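Office Move – Where We Are This Week

Quick one, am typing this between two phone calls so forgive the state of it.

The move to the Nakden building is on. Lease signed, keys in hand, all 12 desks from the old place going across on Monday. If your drawer still has stuff in it by then it goes in a box with your name on and you can dig for it later. Old chairs are staying behind – the landlord is taking them, long story.

Phones switch over at 5 in the afternoon, same day. Expect a gap. Tovotine say ten minutes, last time they said that we lost half a morning. Give your regulars your cell number if they're the nervous type.

Parking. Two spots out front, both for visitors, please please don't use them. Staff park behind Iwasaki, the tile place, through the second gate. The first gate is theirs and they do lock it. Bikes can come inside untill the rack gets bolted down.
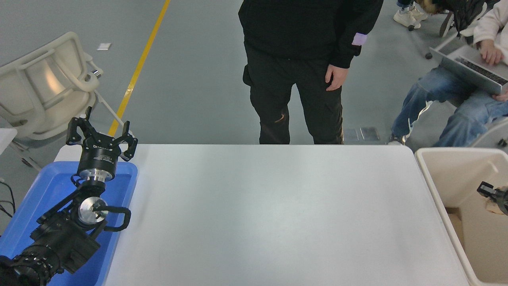

Tables for the lunch room are the thing everyone has an opinion on, so. We have money for two big ones and that's it. Round was popular but round eats the floor. I'm leaning toward a plain white top with rounded front corners, like the one in the photo – fewer bruised hips when the whole team goes for the microwave at once. White shows coffee, I know. Wipe it. Wood was nicer and also nearly double the price, and the wood one would need oiling, and we all know how the plants went. Shout by the end of the week if you feel strongly, otherwise I'm ordering.

Kitchen stuff – the fridge comes with us, whatever is in it doesn't. Mugs, take your own home and bring it back. The good kettle is already over there.

Total for the move so far is $3,413, which is under what I'd told everyone and I'd like it to stay there. So no last minute monitors arms, sorry.

Mail keeps coming to the old adress through July, then forwarding stops. Change it on your invoices now. The Wetisard account is done, I did that one myself, the rest are yours.

Door codes come round separately. Don't stick them on the door.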